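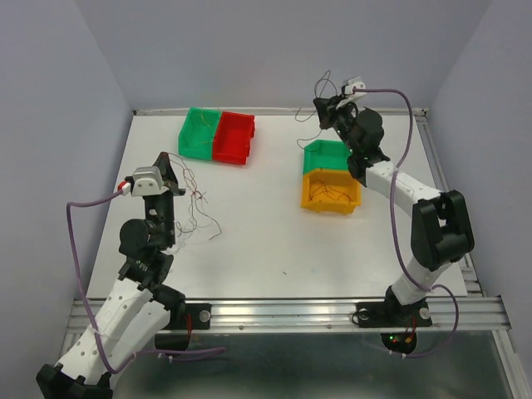 최종 수정: 6월

공동작업장 탐방 보고: Ireck 공방의 양팔 로봇 전선 분류 작업대

1. 방문 개요

본 보고서는 지역 메이커 공간 교류 사업의 일환으로 실시한 Ireck 공방 방문 결과를 정리한 것이다. Ireck 공방은 회원제 공동작업장으로, 목공실과 전자실, 조립실을 갖추고 있으며 전체 면적은 235제곱미터이다. 방문단은 오후 2시에 도착하여 시설 안내를 받은 후 조립실에서 진행 중인 자작 로봇 작업대를 중점적으로 참관하였다.

해당 작업대는 공방 회원들이 Busteo라는 이름으로 추진하고 있는 과제의 결과물이다. 전자실에서 나오는 자투리 전선을 로봇 팔 두 대로 집어 통에 나누어 담는 것을 목표로 한다. 제작은 공방 내에서 이루어졌으며, 회원들은 퇴근 후 시간을 이용하여 조립과 배선, 시험을 진행하고 있다.

2. 작업대의 구성

작업대는 흰색 상판을 벽으로 둘러싼 구조이다. 앞쪽 가장자리에는 폭이 넓은 알루미늄 프로파일이 가로로 놓여 있고, 로봇 팔 두 대가 이 프로파일의 좌우에 각각 설치되어 있다. 팔의 링크는 흰색, 관절부와 그리퍼는 검은색 계열이다. 팔을 따라 내려오는 보라색 케이블은 프로파일 아래쪽에서 흰색 타이로 묶여 있다.

상판에는 뚜껑이 없는 플라스틱 통이 두 개씩 붙어 있다. 뒤쪽 왼편에는 녹색 통과 빨간색 통이, 오른편에는 녹색 통과 주황빛이 도는 노란색 통이 짝을 이룬다. 노란색 계열의 통에는 적갈색의 가는 전선이 엉킨 채 담겨 있었다. 담당 회원의 설명에 따르면 통의 색상별 용도는 고정되어 있지 않으며, 시험 회차마다 분류 기준을 새로 정한다고 한다.

참관 중 왼쪽 팔에는 빨간색과 어두운 색의 전선 뭉치가 걸려 상판까지 늘어져 있었고, 오른쪽 팔은 짙은 회색 전선 한 가닥을 통 위쪽에서 잡고 있었다. 방문단은 두 팔의 작업 영역이 상당 부분 겹칠 것으로 보고 충돌 방지 방법을 질의하였다. 공방 측은 현재 한쪽 팔이 상판 중앙에 진입하면 다른 팔이 대기하도록 설정하였으며, 이로 인한 시간 손실은 추후 개선할 사항이라고 답변하였다.

3. 제작 경과 및 비용

과제는 지난해 12월에 시작되었다. 초기에는 팔 한 대로 구성하였으나, 길게 늘어지는 전선을 한쪽에서만 잡으면 통의 가장자리에 걸리는 사례가 많아 두 번째 팔을 추가하였다. 제어 프로그램은 회원들이 직접 작성한 것으로 Tam이라 부른다. 시험 기록은 Pinex라는 이름의 공용 기록부에 남기고 있으며, 방문 시점까지 기록된 집기 시도는 533건이었다. 기록에는 성공 여부와 함께 전선의 색상, 굵기, 실패 유형이 포함된다.

공방은 회비 적립금에서 소모품비를 지원하고 있다. 전선 등 재료는 회원들이 기증한 폐자재를 사용하므로 별도의 구입비가 들지 않는다. 장비 사용료는 시간당 2,000원으로, 본 과제에도 다른 과제와 동일하게 적용된다.

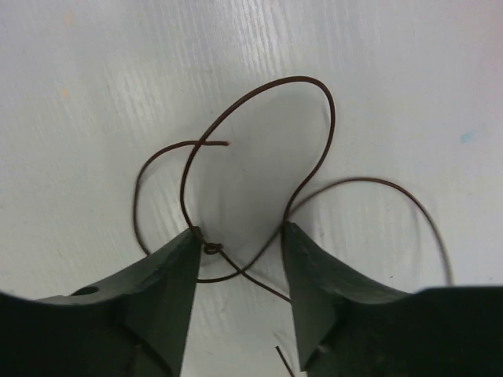
분류: 탐방 보고 > 자작 로봇

4. 가는 전선 집기에 관한 질의

방문단의 관심이 가장 집중된 부분은 가는 전선을 집는 동작이었다. 전선은 형태가 일정하지 않고, 고리 여러 개가 겹친 경우에는 어느 지점을 잡아야 하는지 판단하기 어렵다. 짙은 갈색의 가는 전선에는 크고 작은 고리와 함께 단단하게 꼬인 작은 매듭이 있었으며, 매듭은 왼쪽 손가락 끝 바로 옆에 위치하였다. 공방 측은 매듭 부위를 잡으면 나머지 가닥이 함께 따라 올라올 가능성이 높으나, 느슨한 고리만 잡으면 들어 올리는 도중 형태가 크게 변한다고 설명하였다.

그리퍼의 손가락은 끝으로 갈수록 뾰족해지는 형상이다. 안쪽 면에는 긁힌 자국과 작게 패인 흔적이 보였다. 손가락의 마모 관리 방법을 묻는 질의에 대하여, 공방 측은 시험을 시작하기 전에 양 끝이 맞닿는 상태를 확인하고 필요한 경우 교체한다고 답하였다. 다만 교체 주기는 아직 정하지 않았다.

상판 표면의 그림자에 관한 의견도 있었다. 흰색 바탕에서는 어두운 전선이 잘 구분되지만, 그림자가 전선을 따라 생기면 가닥의 위치를 잘못 판단할 우려가 있다는 지적이다. 표면의 나뭇결무늬 역시 같은 맥락에서 논의되었다. 공방 측은 조명 위치를 바꾸어 가며 비교 시험을 실시할 계획이라고 밝혔다.

5. 검토 의견

가. 본 기관 작업장에 유사한 작업대를 설치할 경우, 로봇 팔의 작업 영역을 둘러싸는 벽체를 우선 확보할 필요가 있다. 조립실을 다른 회원과 함께 사용하는 여건에서는 통행 공간의 분리가 선행되어야 한다.

나. 시험 기록의 양식은 참고할 가치가 크다. 실패 유형을 세분하여 기록한 점이 이후의 개선 작업에 직접 활용되고 있었다. 공방 측은 양식의 공유에 동의하였으며, 사본은 교류 사업 담당 부서에서 보관한다.

다. 투명하거나 매우 가는 전선은 별도의 시험이 필요한 것으로 판단된다. 공방에서도 이에 대한 기준은 마련되어 있지 않다.

6. 향후 일정

Ireck 공방은 가을 중 본 기관 작업장을 답방할 예정이다. 답방 시에는 Tam의 설정 방법에 관한 실습을 진행하기로 협의하였다. 참가 신청 방법은 일정이 확정된 후 게시판을 통하여 별도로 안내한다.

작성: 교류 사업 담당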